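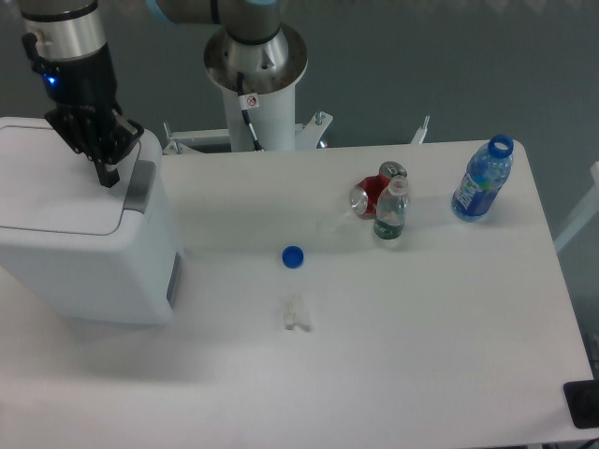 What was the money spent on this period?

Mostly on getting the cell back into a fit state to run every day: new cable runs, both grippers stripped and refitted, the table levelled again, and a proper maintenance routine written down. A smaller share went on spare parts.

Progress report to Jakine, Odgate workshop, Ciso sorting cell
Period ending May

Short version
Cell is running. Both arms back in service, left one with a new connector at the wrist, the other one with its base bolts redone. Spent 2,000 on parts and outside labour, all within the agreed line. One job carried over (gripper finger wear, see further down). Nothing we need a decision on before the next report except the spares question at the end.

Where we started
You will remember from the last report that the cell was stopping without much warning. Left arm would drop its gripper signal part way through a run, the arm would halt and somebody had to go over, clear it and start again. We had put it down to software. It wasn't software, or mostly not. Cable strain at the wrist, bad enough that turning the last joint a long way one way pulled on the plug. Took longer than it should have to find – the fault only showed with the arm reaching low and to the left, and all our bench checks were done with it parked upright.

Left arm
Wrist connector replaced. Zieliński came out to do the first one and we watched, so the next one we can do ourselves. Gripper off, cleaned, refitted, finger bolts done up with thread lock this time. Zero position taught again afterwards. Clearance over the white box checked at slow speed, then at normal speed. We have raised the approach height a little so the fingers come in from higher up. Costs a bit of time per cycle, worth it for now.

The blue light on the gripper housing is worth a word for whoever is on shift. We use it as a quick check that the gripper has power and nothing more. It does not mean the arm is homed. That has been written on the start-up sheet, becuase two operators had been reading it as "ready".

Second arm
The one on the pedestal behind the table. Base bolts had worked loose and the arm was shaking slightly when it stopped quickly. All taken out, cleaned, put back and tightened in a cross pattern. Paint line across each head so we can see if they move. Brackets on the back frame gone over as well while the covers were off, no cracks found.

The black cable still runs down the front of the pedestal. It should go down the back and it will, but the present one is too short to go round. Longer cable on order. In the meantime the rule is that nobody leans over the table from behind or hooks anything over it. Warning label next to it stays where it is, please don't let anyone peel it off when the cable gets moved.

Table and camera
Table levelled. It had dropped at one corner, not enough to see, enough for round things to creep. Camera calibration redone after levelling, and then redone again since the first go was done before the pedestal bolts were finished. Our mistake, lost a morning.

Surface gets wiped at the start of each shift now. Marks on the white top confuse the camera more than we expected. The faint smudge left of the small bottle is the sort of thing we mean. Easy to walk past. Wiping is on the sheet, with the cleaner to use, as one of the stronger ones left a shine that was worse then the dirt.

Test items
Kept the same sort of mess as before so results can be compared. Crushed red can on its side, small bottle with the green label, larger bottle of water with the blue label, a loose blue cap, a crumpled tissue. Can and small bottle cause the least bother. The full bottle is heavy for the fingers and we have set a slower lift for it. The tissue is still the worst. Fingers close on it, grip sensor often reads as if nothing is there, arm tries again. Fix is probably a lighter threshold for soft items, not started.

Running since the repair
354 cycles on the left arm with the new connector. 2 stops, both from the tissue, neither from the cable. The old fault has not come back. We would like a longer run before calling it cured, and will report the next figure the same way so you can set them side by side.

Second arm has done less, held back until the bolts had been checked twice. Paint lines have not moved.

Maintenance routine
Now on one sheet by the control cabinet. Start of shift: wipe table, look at cables at wrist and pedestal, open and close both grippers by hand control, home both arms, check the stop button. Every 20 hours of running: finger bolts, wrist plug, paint lines on the base. Monthly: level, calibration, backup of arm settings to the Odgate drive. Initials in the box each time. Gaps in the first week, better after that.

Still open
Finger wear on the left gripper. Angled tips are rounding off and the cap is getting harder to pick up when it lies on its side. Will swap tips when the new set comes.
Longer pedestal cable, as above.
Soft item threshold.
Photos for the start-up sheet, the old ones show the previous cable route.

Money
Parts and labour as stated at the top. Calibration time was ours and has not been charged. Nothing moved between budget lines.

Question for Jakine
We would like to hold a spare gripper on site for Ciso. Without one, a damaged gripper takes that arm out until Zieliński can get to us, and with both arms needed for the demonstration runs that is the bit we are least comfortable with. Quote to follow under separate cover. A yes or no before the next report would help with ordering.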